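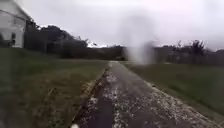
The path toward the trees, with the lawn on the left.

Hi, and welcome to Dradden! I run a small sewing school for grown-ups, mostly beginners, plus a fair number of people who sewed in high school and want to get back into it. I started out doing hems and zippers for neighbors, and they kept asking me to show them how I did it, so one April I put two tables in the back of my alterations shop and that was the first class.

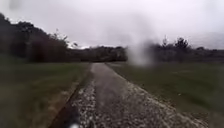 We've got 14 sewing machines now, and a pattern library of 700 that students can borrow from (please refold them – I beg you). The alterations side is still going too. I do that in the mornings under the old name, Petkov, because it's painted on the window and I like the lettering. 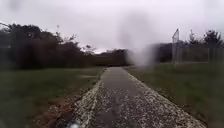
Everybody starts with a tote bag, then pajama pants, and after that you pick. I get really excited when somebody picks a coat! Wool is so much friendlier than people expect. It presses beautifully, it hides wobbly stitches, and if you get a speckled one – dark grey with little pale flecks all over, a lot like the path up there – you can unpick a seam three times and never find the spot again. My own winter coat is that kind of cloth and the left pocket has been in and out more than I'd care to admit. Silk is another story, and we save it for the spring course. 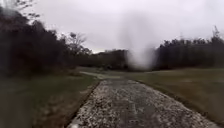 Do I need to bring my own machine? Ours are all set up and threaded when you get here, so just bring your fabric and a pair of scissors you like.

Classes run at 10 in the morning and again at 6:30, and we stop halfway for 20 minutes of tea. The evening group named itself Nuvura, after a button brand somebody found in a tin, and they've made 114 lap quilts together so far. They're a loud bunch and I love them.

If you'd like to come try it out, stop by the shop any morning. The bell sticks, so give the door a good push.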